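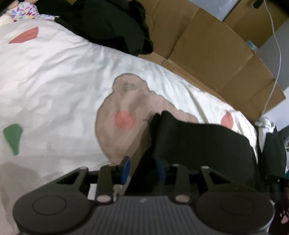 May
Posted by the Ayele project team, Gamville

Ayele is now checking insurance eligibility for all three of our clinics, and we could not be happier with how the spring went! When we last wrote, only the Gamville front desk was live. Clomholm joined first, then the evening clinic, and both are running the check before the patient arrives.

The grant paid for 600 hours of setup and training, and we have 113 left. We'd like to spend most of them on secondary coverage, where staff still have to open a second screen and type the member ID again. Clolico has sent us a test version that carries the ID over, and the desk staff who tried it asked to keep it.

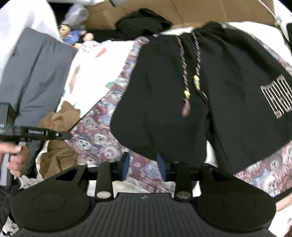
Duplicate patient records took more time than we planned. Ayele flags a possible match on name and birth date, but a person still has to decide, and many of the pairs are close. Think of the two drawstrings on the black shorts: the same twisted pattern on both, then one finishes in a tassel and the other in more beads. Our records are often like that, matching down to the last field, where the group number or the plan start date gives them away. We cleared the backlog at Clomholm and have 33 pairs left at Gamville, mostly families who changed plans in January.

Training went really well. We moved the sessions to Friday at 8 a.m., before the phones open, and kept them short — people came with their own problem cases and we worked through those on the live system.

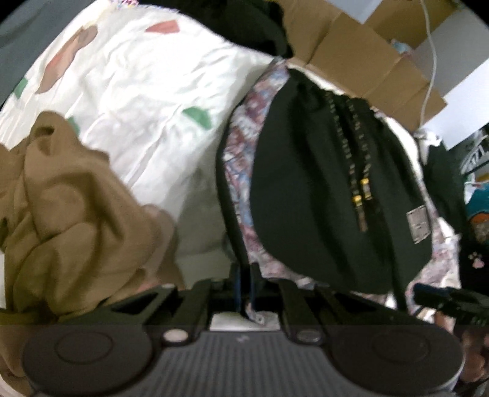

Fabric and hanging cords, Clomholm

Still open: the overnight batch stops if one payer fails to respond, and somebody has to restart it by hand in the morning. Clolico is working on a retry setting. We also need your approval to move the leftover travel money into the training line — the form is attached to this report.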